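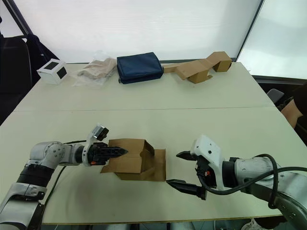
Search this site Search
Press room | Products | Contact

Wogan introduces one-piece folding carton for small shippers

Tape-free box supplied flat, with tuck-in flaps and plain brown finish

FLATDALE, December – Wogan, a maker of corrugated packaging, today announced the Kavulura carton, a one-piece shipping box that is delivered flat and folded into shape at the packing table. The carton is intended for businesses that pack by hand in modest quantities and store their packaging in the same room where they use it.

The Kavulura is cut from a single sheet of plain brown cardboard. The walls are raised along pre-pressed creases, and the flaps are then tucked in to lock the corners. No tape, glue or staples are needed to form the base. The lid closes with a front tab and may be sealed with one strip of tape where a carrier requires it.

"The usual complaint about self-locking cartons is the stage between flat and finished," said Meinir Cadwaladr, head of product design at Wogan. "The walls are up, the flaps are still open, and the board wants to return to flat. Most of our work went into the depth of the crease and the order in which the flaps go in."

Design changes

Earlier Wogan cartons used creases of equal depth on all sides. On the Kavulura, the creases at the foot of the side walls are pressed deeper than those at the ends. The side walls stand at a steeper angle when first raised, which leaves the packer more room to reach the end flaps. The side flaps have also been widened, and the corners of each locking tab are now rounded to reduce tearing on entry.

The recommended sequence has 3 steps:

Raise both side walls and fold the corner panels inward.
Raise the end walls and roll each end flap over the corner panels.
Press the locking tabs into the slots in the base until they sit level with the board.

The sequence is printed on a card in every bundle. The carton itself carries no printing inside or out.

Trial results

The carton was tested at Wogan's Sorkthorpe plant before release. Packers with no previous experience of the design folded 337 cartons on standard packing tables. Each finished carton was loaded, closed and checked for wall bulge, tab release and splitting at the crease. Two changes followed from the trial: the slots in the base were lengthened slightly, and the grain direction of the board was turned so that the long creases run across the flutes.

"We asked people to fold at their own pace and stop whenever a flap would not go in," said Osian Jenkins, who supervised the trial. "Where they stopped told us more than the timings did. It was nearly always the second end flap."

Storage and supply

Kavulura cartons are packed in bundles of 50. Bundles should be stored flat, in a dry room, and kept off bare concrete. Board that has taken up moisture will crease unevenly and may not hold the locking tabs. Part-used bundles should be weighted or strapped to prevent the top sheets from curling.

The carton is available in small, medium and large sizes. Orders are accepted from one bundle upward, with mixed sizes permitted in a single delivery. Printed versions will be considered for repeat orders but are not part of the initial range.

Sample cartons and folding cards can be requested from Mererid Mostyn in the Wogan press office, Flatdale. Technical questions on board grade and loading should be addressed to Precious Talavera at the Sorkthorpe plant.

Print this page | E-mail this page

Sign up for the Wogan newsletter. Enter your e-mail address Subscribe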